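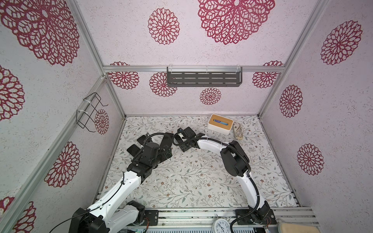 Two Arms and a Checklist

Flallgate Workshop Notes, 21 February 2022

The technician who looks after the two-arm cell at Flallgate's Zostwood workshop would like it known that she did not apply for the job. She was hired to build fixtures. Then one morning an elbow joint started clicking, she asked what the clicking was, and it became her elbow joint.

"I was the one who heard it," she says. "That was the interview."

It has been hers for 5 years. She starts at seven, before the people who want to use the cell arrive with their opinions, and the first thing she does is leave the power off. She moves each arm by hand through as much of its reach as she can and listens. After that she follows the cables with her fingers from the base to the wrist.

"Everybody worries about the motors. The motors are fine. It's always a cable. A cable gets bent in the same place all day long and one day it has had enough, and it tells you by way of an error message about something else."

The worst of these cost her most of a June. The left gripper would stop partway through closing, but only with the arm stretched toward the back of the cell, and never when anyone senior was in the room. She changed the gripper motor. She changed the board that drives it. She reinstalled Canpolat, the control software, which she describes as "what you do when you've run out of ideas and want to watch a progress bar." The fault was a connector at the wrist, tugged a little loose by a cable with no slack left in it.

Now every cable gets a loop at the joint, even where the loop looks silly. "People tell me it's untidy. I had it tidy. Tidy was the problem."

The white ties along the links are hers too, put on snug enough to hold and loose enough that the cable can slide. She checks this by pulling. Any tie she can't shift with a thumbnail gets cut off and done over.
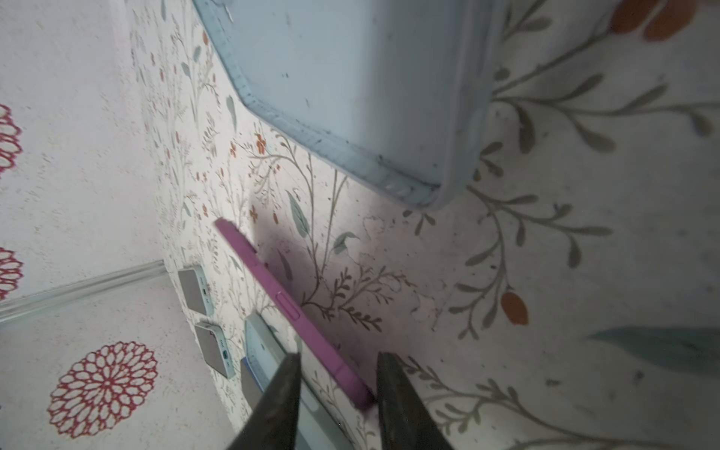 The pink phone, lined up with the open fingers. Flat things on edge are harder than they look.

Phones and phone cases have been the cell's diet lately, and they have made her fussy about fingers. A box forgives a gripper that is a hair off center. A phone lying flat doesn't, and the fingers come down on the mat instead. She wipes the fingertips before each session, closes them on a strip of paper, and pulls. If the paper slides out on one side more easily than on the other, she shims.

"I have shims made out of things I'm not going to tell you about."

And the wrist camera? "Lens cloth. Then look at the picture before you blame the lens. Half the time it's dust on the mat."

The written checklist came with the cell from Vovunier, the integrator, and runs to 132 lines. She has read all of them. Line 7 asks the operator to confirm that the operator is present.
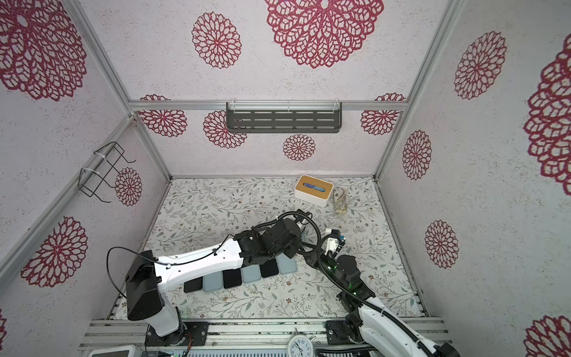
Her own list fits on an index card. Power off, move the arms, feel the cables, check the bolts where the bases meet the front rail, wipe the fingers, power on, send both arms home slowly with a hand near the stop button. The bolts have a stripe of paint pen across the head and onto the rail, so a turned one shows up from where she stands with her coffee.

With two arms there is also the matter of them meeting in the middle. Each has its own limits set in Canpolat, and the limits overlap, on purpose, since handing an object across is half of what people want to try. So the overlap is where she runs everything at low speed first, with nothing on the mat she would mind replacing.

Have they ever hit each other?

"Gently," she says. Then, after some thought, "Gently for them."

She has asked for a spare wrist cable to keep on the shelf. The request is with purchasing, where it was last spring as well.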